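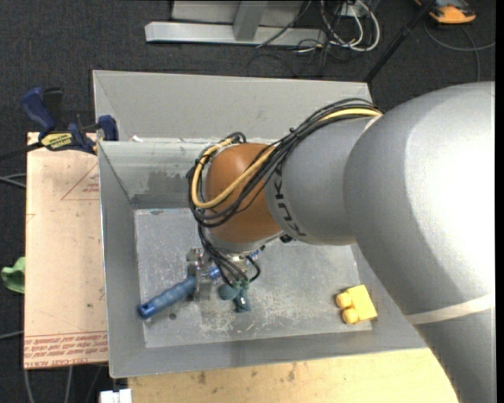 Tool Reuse and Storage Project
Second progress report to the Ondumar Fund
Submitted by Astano Reuse Workshop
Sep 6, 2022

1. Purpose of this report

This report covers the work carried out since the first report was submitted in February. It sets out progress on the sorting and repair of donated hand tools, the condition of the metal bins in which they are held, and spending against the grant. A revised timetable for the remaining work is given in section 6.

2. Summary

Sorting of the donated stock is on schedule. The repair of handles has gone more slowly than planned, mainly on account of a delay in the supply of replacement grips. The survey of the bins has been completed and has led to one change in the approved work, for which the Fund's agreement is requested. Spending remains within the approved total.

3. Sorting and repair of tools

At the end of the reporting period 550 tools had been cleaned, checked and entered in the stock register. Of these, 200 have been passed for issue to the training kitchens, allotment groups and repair classes named in the original application. The remainder are awaiting repair or a second check, and a small number have been set aside for scrap.

The most common fault is in the handle. Wooden handles are usually split near the ferrule and can be replaced from stock. Handles with a ribbed or moulded grip need more care, as the grip may look sound while the core inside has worked free. Each tool of this type is now twisted and pulled by hand before it is passed. End caps are checked at the same time. A cap with a hanging hole is kept wherever possible, as most of the receiving groups store their tools on hooks.

An order for replacement grips was placed with Mostitik in the spring. The first delivery was of the wrong diameter and had to be returned. The correct size has since arrived and work on the backlog has started. No charge was made for the exchange, but the time lost could not be recovered within the period.

Marking of the finished tools continues. The earlier paint marks rubbed off quickly in storage and have been given up in favour of a stamped number on the metal part of the tool, or a tag where stamping would cause damage.

4. Condition of the bins

The application described the grey sheet-metal bins as serviceable and allowed only for cleaning. The survey confirms that the bodies are sound. The sloping sides remain a practical advantage, as tools slide towards the floor of the bin and do not lodge against the walls.

The floors are in poorer condition. They are worn, with long pale scratches and scuffed patches where the surface has been scraped by the metal ends of tools. The wear has little effect on strength. It does however make the bins difficult to wipe down, and fine grit held in the scratches is passed on to tools that have already been cleaned. Small holes in the floor also require attention – they let dirt through to the shelf below, and narrow items such as awls and bradawls can catch in them.

Three courses were considered: replacement, repainting, and the fitting of a removable liner. Replacement would exceed the budget. Repainting was tried on one bin and the paint had begun to lift within weeks. A rubber liner was then tried at the Coelho store under normal use. It stayed flat, was easily lifted out for washing, and reduced the noise of tools being put down, a point on which the neighbouring tenants had commented more than once.

It is therefore proposed that liners be fitted to all bins in use. The holes will be left open beneath the liners. Plugging them was discussed, but the workshop prefers to keep the option of draining the bins when they are hosed out.

5. Spending

Spending on cleaning materials has been lower than forecast. Spending on grips and ferrules is in line with the forecast, and the stamping set was bought second-hand at a saving. Carriage costs have risen and are likely to remain high for the rest of the grant year.

The liners can be met in full from the underspend on cleaning materials and from the sum of 100 pounds originally set aside for paint. The Fund is asked to approve this transfer between budget lines. No increase in the total grant is requested.

6. Work planned for the next period

Repair of the outstanding handles will take priority until the backlog is cleared. Liners will be cut and fitted as bins are emptied in the ordinary course of sorting, so that the store does not have to close. Tools that have been cleaned but not yet passed will be wiped again before they are returned to a lined bin.

A second round of issues to receiving groups is planned before the end of the year. Groups that have not yet confirmed their storage arrangements have been written to, and their allocation will be held over if no reply is received.

7. Matters for the Fund's attention

Approval is sought for the transfer described in section 5. The workshop would also be grateful for guidance on whether tools set aside for scrap may be sold for their metal value, and if so whether the proceeds should be shown as project income. The grant conditions do not mention this. Until a reply is received the scrap will be kept at the Coelho store.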